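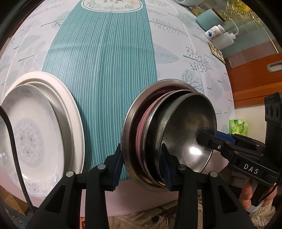
Tablecloth and table setting, notes from March

Started 2 pm. Cloth is the long white one with the printed leaves and the teal band down the middle, from the Skelley box. Crease lines still show across the band. I have not ironed it. Nuanchan says the creases come out on the table if you mist them and leave it overnight, and she has done more of these than I have, so that is tomorrow's test.

For my own reference, the band is the centerline. Line it up with the middle of the table and leave the oval emblem at the far end. The leaf prints are different on the two sides, so you can't check by matching left against right. Measure the drop at both long sides instead. Today: 9 inches on the left, 9 on the right after two tries. The first try was off by 2 inches and I only noticed when I walked to the end and looked along the stripes.

Dishes

Plates to the left, bowls right of center. The flowered white plate sits on top of the larger cream one. They are not from the same set and the whites don't match, the plain one is creamier. On this cloth it doesn't bother me. On the gray cloth we used for the Vistarley lunch it looked like a mistake.

The cream plate has a raised ring inside the rim. Want to check whether the flowered plate rests on the ring or inside it before we carry them stacked. If it rests on the ring it will slide. Wrote "check ring" on the shelf label so I don't forget.

Bowls are nested with the wide steel basin on the outside. I like the basin on the table for salad but it is big, and its rim covers part of the print. Tried it in three spots:

– on the band, dead center: blocks the view across, no room for the bread
– far end: nobody at the near end can reach it
– right of center: best so far, leaves the band mostly clear for the small dishes

Keeping the third. The flared rim is good to grip with two hands. Don't slide it on this cloth, lift it. It drags the cloth with it and then the drop has to be measured again. Did this twice.

Washing

The cloth went through once on cool before today, no bleach, hung over the rail in the back hall. Teal did not run onto the white. I had put a rag in with it to see, and the rag came out clean. Second wash will be after the Kaewsai dinner, and that one will have real stains to deal with. Nuanchan wants turmeric tested on the hem first. Agreed, but on the short side where it hangs down.

For the steel: hot water, soft cloth, dry right away. The water here leaves spots and they show worst inside, where it's dark. Flowered plates by hand until we know if the print is over or under the glaze. I ran a fingernail over one of the little flowers at the edge of a spare and couldn't feel anything, but that doesn't settle it.

Timing

Clearing the table took 10 minutes. Cloth and measuring took 20, most of it the measuring. For the Cernside people we will have less than that, so the cloth should go on the evening before and stay on. Cover it with the old sheet.

Chalk marks under the table edge would save most of the measuring. One at the middle of each short end, where the band should land. Will do that when the chalk turns up. It was in the drawer with the string and now it isn't.

Still open

– mist and leave overnight, look at the creases in the morning
– cream plate ring, see above
– felt pad or folded napkin under the basin? Nuanchan is for the pad. I think a napkin is fine and we have plenty
– serving spoons: the long ones tip out of the smallest bowl
– ask Skelley if there is a shorter cloth in the same print for the side table. The one there now is plain and has a burn mark

5 pm. Misted both long halves and left the windows shut. Band is a little darker where it's damp. Will look again at 9 and write down how it dried.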